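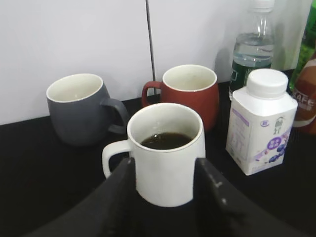 Rikureck replaces mug stock in ground-floor break room

The ground-floor break room at Rikureck has a new set of ceramic mugs as of Saturday. The change covers the shared stock only. Mugs that employees bring from home stay on the upper shelf and are not affected.

The new stock comes in 2 body shapes. The first is a straight-sided cylinder with a matte white exterior and a handle in the form of a rounded rectangle. The second is a barrel shape, slightly wider at the middle than at the rim, supplied in slate gray and terracotta red. Both barrel colors are glazed white inside and have a thin white band at the rim. Clean mugs are kept near the back wall of the dark-topped table, within reach of the coffee machine.

The mugs were ordered from Lelilari, a tableware supplier, under the office's yearly kitchen budget. Facilities coordinator Szymon Marciniak said the earlier set had been bought in small lots over several years and no longer matched in height or base width. Some of the taller mugs did not fit under the spout of the coffee machine and had to be tilted, which left coffee on the drip tray and the table.

"We measured the clearance first and then picked the mugs," Marciniak said. "Last time it was done the other way."

All of the new mugs clear the spout when standing upright. The machine's standard setting has been changed to 300 milliliters. In the white cylinder this leaves room for milk. The barrel mugs hold slightly less when filled to the same distance from the rim, and staff who use them are asked to select the smaller pour. The setting is on the second page of the machine's menu and returns to standard after each cup.

White interiors were specified for every color. Coffee and tea residue shows clearly on a white glaze, and mugs that need a second wash can be pulled before they go back on the table. The earlier set included several mugs with dark interiors, and staining in those was often missed.

Noémie Carré, who handles kitchen supplies, ran a wash test before the order was placed. Sample mugs in each color went through the dishwasher on the normal cycle and were checked for chips at the rim and wear on the outer surface. No chips were found. The matte white exterior picked up gray marks from contact with metal spoons in the upper rack. The marks came off with a damp cloth and baking soda. Carré recommends loading the white mugs along the sides of the rack, away from the cutlery tray, with handles facing the same way.

The barrel mugs trap a small amount of water in the foot ring when washed upside down. They should be wiped before being returned to the table.

The mugs are rated for microwave use. Handles may get hot after more than 2 minutes at full power, and a notice to that effect has been placed on the microwave door.

Mugs from the earlier set that were still in good condition have been moved to Room 507, where visitors are usually received. Chipped and cracked pieces were discarded. A box of unclaimed mugs with names or logos on them is under the sink in the break room and will stay there until the end of July. Owners can take them at any time.

Meeting rooms on the Saxena side of the building keep their existing cups and saucers. Marciniak said a similar change there would depend on the height of the Udow coffee machine planned for that floor, which has not yet been delivered.

Breakages should be reported to Carré by e-mail, with the color of the mug. Replacements are ordered once a month.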